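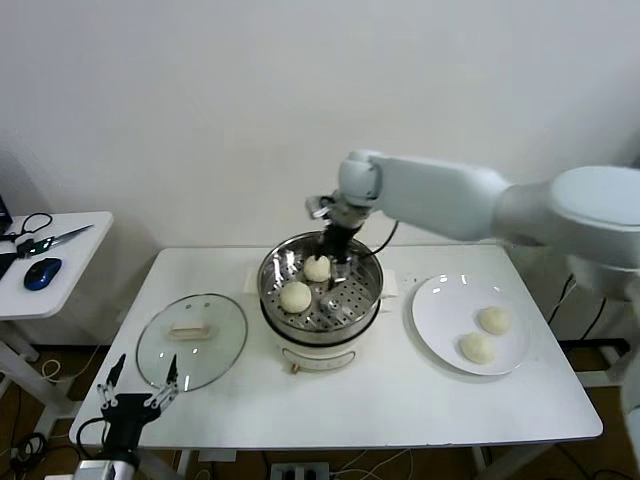
Bun task, right arm going into the steamer basket, two buns already on the plate.

From: Noemi Palumbo
To: gripper-users list
Date: 6th September
Subject: Re: Re: pad choice for soft food, parallel gripper

Dear Everett, dear all,

On the question from Everett:

> We have the Rodberg fingers on our left arm and the standard
> ones on the right. For soft objects, did you see a difference
> that is worth the money? Also, does your wrist camera survive
> the closing move, or do the pads hide everything? We lose the
> object for the last 2 cm.
> Everett

I have now finished the comparison which I promised in April. We ran 155 picks with each pad set, same arm, same controller settings, steamed buns from the supermarket. I would be careful to call it a real study. Viola Testa prepared the buns and I looked at the logs.

Short result: the flat pads dropped more buns, the angled pads marked more buns. With the flat pads we had to close further before the bun would lift, and then it often turned between the fingers on the way to the plate. The angled pads hold it from a little under the middle, so it lifts at a lower force, but the tip leaves a small line in the dough. Debora Santoro says that a customer would not accept this line. For our tests I do not mind it.

The basket gives more trouble than the bun. If the approach is not vertical, one finger touches the rim first, and the controller reads this contact as a grasp. I raised the contact threshold and added a pause of 500 ms before closing, and most of the false grasps went away.

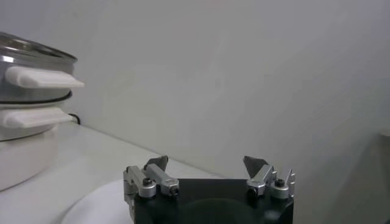 About the wrist camera, I think your problem is the mounting angle and only a little the pads. Ours is tilted so that both fingers stay in the lower part of the view. With the gripper open, the gap between the two gray pads is clear, and I can also see the handles on the side of the steamer, which I use as a rough check of the height before the arm goes over the rim. During closing we still lose part of the bun, but the outer edge stays visible long enough for the tracker. Please try to tilt yours before you buy anything from Fima.

Two things I could not answer. I have no data for buns which stayed in the basket for more than 40 minutes, they become sticky and I suspect the angled pads will suffer. And I did not try the Subramaniam controller, our license is still with the Jokodstead group. Nhyira Osei wrote to me that she has it running, so maybe she can comment on the force limits.

I can send the logs to anyone who wants them, please write to me directly and not to the list, the files are large.

Best regards,
Noemi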